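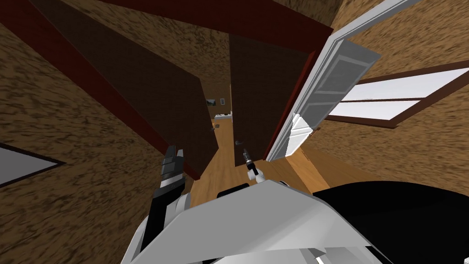 Why I stopped to sleep with the bedroom door closed

12 Apr 2025

When I moved to Batalitz in February, I had a habit from my childhood: at night every door must be closed. My mother said that an open door lets the warmth out. I never asked if it was true.

The new apartment is on the top floor and it is small. In the first weeks I woke up each morning with a heavy head. I thought it was the pillow. I bought another one, from Verotico, for 55 (too much for a pillow), and the head stayed heavy.

Then I read that a closed bedroom can get very stuffy by the morning, even in winter. So I made a simple test. One week I slept with the door closed, the next week with the door open and the kitchen window open by the width of a finger. I wrote down every morning how I felt, in a notebook, only one or two words. The second week had much better words.

There are also bad sides. I hear the refrigerator now. It makes a sound like a small truck that wants to go up a hill. The light from the stairs comes under the front door and reaches my bed, so I put a rolled towel there. And the heating bill for March was 100, when the one before was less, but March was also cold here and I cannot say which part is my fault.

A reader wrote to me after my post about curtains and asked if I would buy an air quality meter. I looked at one in the Asadi store and it cost 389. For this money I prefer to trust the notebook.

Next I want to oil the hinges, they complain each time the wind comes from the kitchen. If you know an oil that does not smell, please write it in the comments.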